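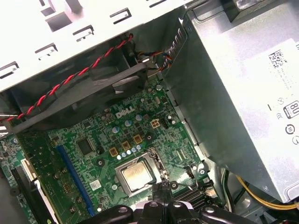

# Review: Holmgren Bench Cell for Desktop Computer Teardown

**Reviewed for:** Pratberg Equipment Recovery, Emden workshop
**Unit:** single arm, two-finger gripper, Jomatia control software

Pratberg receives retired office computers and takes them apart for reuse and recycling. The Holmgren cell was placed on one bench in August to establish whether a machine can now take over part of that work. The review covers 69 desktop towers, all opened by hand before they reached the arm.

## Setup

Installation took two working days. The arm bolts to an ordinary bench and needs a clear space on one side for the parts trays. The Jomatia software is plainly laid out, and staff with no programming background were able to record a new task after a morning of instruction. Adding a new case layout takes longer than the manual suggests.

## Performance

Memory modules came out reliably where the slots were not crowded by the power supply. Expansion cards were acceptable once the retaining screw had been removed by a technician.

Processor removal gave mixed results. The load lever must be pushed down, moved sideways and then raised, and the fingers slipped from it on 7 machines. No socket was damaged. Old thermal paste on the heat spreader did not prevent a firm grip, but the fingers need wiping during a shift.

Cables remain the principal weakness. Fan leads and power wires lie differently in every case, and the arm has no dependable way of moving them aside. It will stop and request help -- correctly, in our view -- but each stop takes a technician away from other work. Small latching plugs were left to staff throughout.

## Speed and cost

An experienced technician clears a tower in almost a third of the time the cell requires. Replacement finger pads are rated by the supplier for 200 machines; ours showed wear well before that.

## Assessment

The cell is suitable for workshops that process long runs of one model. For mixed deliveries such as those at Emden, it is not yet a substitute for a trained person. Pratberg will retain the unit for memory and card removal -- cable work and power supplies stay with the bench staff -- and will test it again when the next Jomatia release is available.

**Rating:** 2 out of 5 for mixed stock. No rating is given for single-model runs, which were not tested.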